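Tooling update: the move overlay in Perron

Release 0.84 of Perron went out to all four benches on 26/01/2019. Most of the work since November has been on one part of it, the overlay that shows an operator what the arm is about to do before it does it. Yvette Arsenault wrote most of the code and these notes are largely hers.

As a reminder of how the pieces fit together: Stilon is the perception side. It takes the overhead camera image, finds the board, and reports what it thinks is on each square. Kikitz is the planner. It takes a start square and an end square and produces a path for the gripper, including the lift height and the approach angle. Perron sits between the two and is the only part that most people ever look at.

Until this release, Perron printed the planned move as a line of text in the log. That was fine as long as everything agreed. When something did not agree, the text was no help. A log line can say d8 to b8 and be correct in every letter while the arm is about to reach for a different square, and there was no way to tell until the gripper was already moving.

The new version draws the plan straight onto the camera image. Red marks the square where the arm will pick up and blue marks the square where it will put down. Each mark has a circle and a center dot. The dot is the point sent to Kikitz. The circle is only there so that the mark can be found quickly on a busy board. Both are computed from the same transform that the planner uses, so if the calibration is off, the marks are off by the same amount and the operator can see it.

We went through 1,534 logged moves from the old version to see how often this would have mattered. In 1,436 of them the marks fall well inside the right squares. Most of the others are small drifts after the board was bumped. The ones that worried us were a small group where the board had been turned and the stored orientation had not been updated.

Orientation is now a setting in the session file and no longer a constant in the code. The default is still white at the bottom of the image. If your bench is laid out sideways, set the rotation there and then check the overlay against the letters and numbers printed on the board before you enable motion. In the bench view below, white's back rank runs down the left side, the letters go from h at the top to a at the bottom, and the red mark is around the tall white piece on d8 with the blue mark on the empty b8 square. With the rotation left at the default, those two marks would land somewhere else entirely. 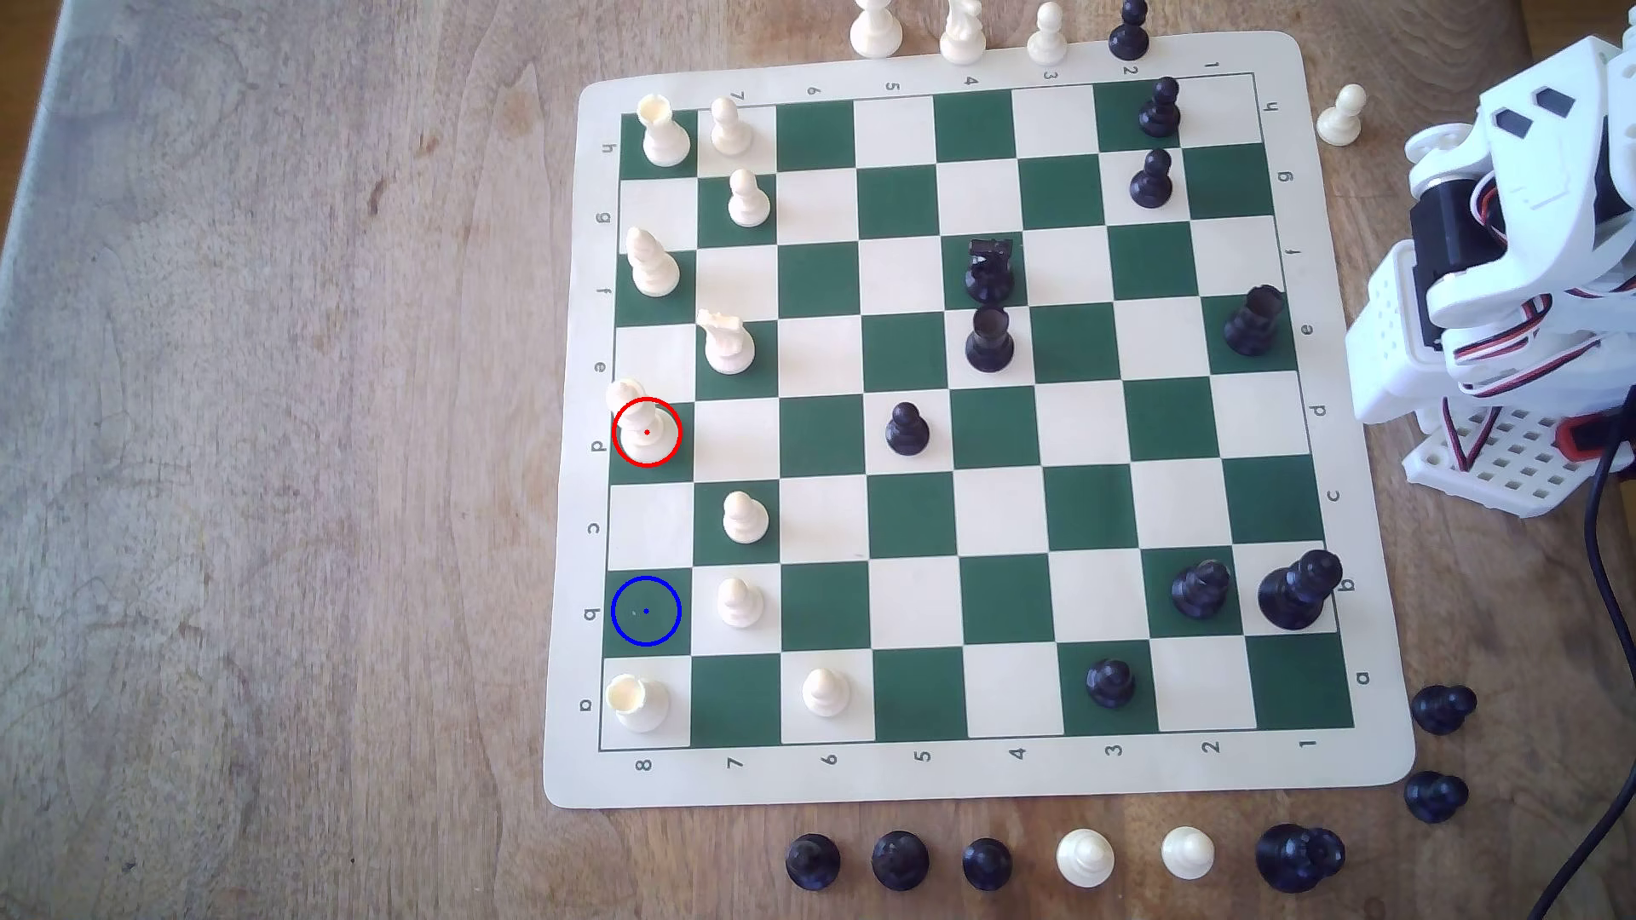

Captured pieces are still not tracked. Stilon masks out everything past the border of the board, so the pieces lined up on the wood above and below it have no effect on the board state. The planner does not know about them either, and a low path out over the edge can clip one. Riltau, the collision checker, will take over that job when it is ready. For now keep the lift height at 84 mm or more.

Two known problems remain. The overlay lags by one image when the camera is set to its highest resolution, and the blue mark is hard to see on some monitors. A color setting is planned. Please file anything else under the Perron tag with the session file attached.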